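Budget for a tabletop pick and place setup – what am I forgetting?

Asked in Equipment and Purchasing
Tags: grippers, budgeting, spares, used equipment

We are a small produce packing outfit and want to try one arm at one table before we commit to anything bigger. Job is moving fruit and small bagged stuff from a tote to a tray. I have to hand in a number for next year's budget by the end of September 2026 and so far I have the arm, the gripper and a line that says "misc", which my boss already circled.

Quotes so far are from Nevau (new, arm plus gripper plus a year of support) and Nidel (refurbished, arm only, ships on a pallet). Nidel is a lot cheaper up front. Gallagher does integration near us but wants to be paid for the site visit before they'll quote.

What I need to know:
What goes in the budget besides the hardware?
Is refurbished a dumb idea for a first one?
How much for spares? I put 2 sets of fingers and stopped there.

Not looking for the perfect answer, just don't want to go back in June asking for more money. Thanks

3 answers

Accepted answer

Done this twice, once badly. Quick version, typing between calls.

Split it into hardware, stuff around the hardware, and people's time. Most first budgets only have the first one. Ours did. Stuff around it = table, floor mounting or a base, power drop, network, cable covers, light over the work area, desk and monitors for whoever is programming, guarding if your safety person says so. The safety assessment is its own line, don't bury it. Get a price for that before you sign for the arm.

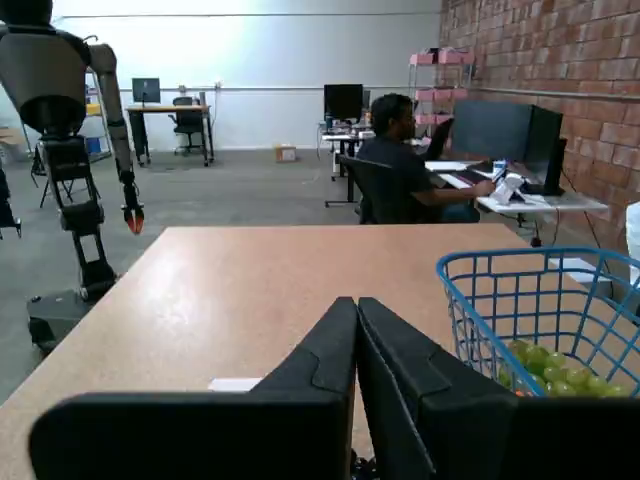 Fingers and containers are where I'd spend more than you have down. Everybody prices the arm to death and then takes whatever fingers come with it. Price the containers at the same time as the fingers, they are one decision. Wide flat black fingers and a blue open-grid basket of green grapes, like on that table, is a good pairing to think through – can the fingers get down inside the rim, do they need to hold the rim instead, what happens to soft fruit when a flat plate closes on it. You want the sales guy to answer that with your fruit and your basket, not with a foam block. Ask for a trial and ask in writing. Nevau did ours free, but only becuase we asked before the PO went in. Also budget floor space for the desks. You want the programmer in the same room as the table, and that means chairs, screens, outlets, all of it.

Spares: 2 sets of fingers is light. I'd do four, plus pads if yours take pads, plus one complete cable set. Lead time on our cable was 90 days. We sat there with a working arm and no cable. Never again.

Training: 20 hours per person minimum and put it in as paid time. Don't assume they'll pick it up in between orders, they won't.

Refurb – fine for the arm if you get the run hours and a warranty on the controller. I would not buy refurb grippers for anything touching food.

Comments on this answer

Food contact is a good point, our QA will ask. Do you wash the fingers or swap them?
– original poster

Swap, then wash off line. So that's another set. Sorry.

Answer

Go refurb. We bought from Nidel and it's been good. Freight was extra and we needed a forklift at the dock so check that. Didn't buy support, havent needed it.

Comments on this answer

How long have you had it?

since June

Answer

Can't speak to brands much but on the money side:

Pay Gallagher for the site visit. It feels like a rip off but you get a list out of it, and you can hand that list to anybody, including Nevau. Ask first if the fee comes off the final bill. Ours did with a different firm (Stitska) and it was the cheapest thing in the whole project.

Ask every vendor for the same sheet: hardware, software license per year, freight, install days, training, first year spares, support after year one. If they leave a box blank send it back. The yearly license is the one that got us, wasn't in the first quote at all, and it comes out of a different pot of money where I work so I had to explain it twice.

Replace "misc" with a real contingency line and call it contingency. Same dollars, nobody circles it. Write one sentence on what it covers – freight changes, extra fingers, an electrician coming back a second time.

For the test, give them a full day with 100 picks of each product, mixed sizes, and have someone from your floor check the fruit after. Agree on what counts as damaged before you start. We didn't and there was a long argument over a crate of plums.

One more, check what your insurance wants. Ours wanted the risk assessment on file before power on and that moved our start date.

Comments on this answer

Going to use the sheet idea, sending it to all of them today. Contingency line is in. Spares went up too
– original poster

Does the license thing apply if you buy used? Nidel's quote doesnt mention one

Ask if it transfers. Sometimes it stays with the first owner and you pay again.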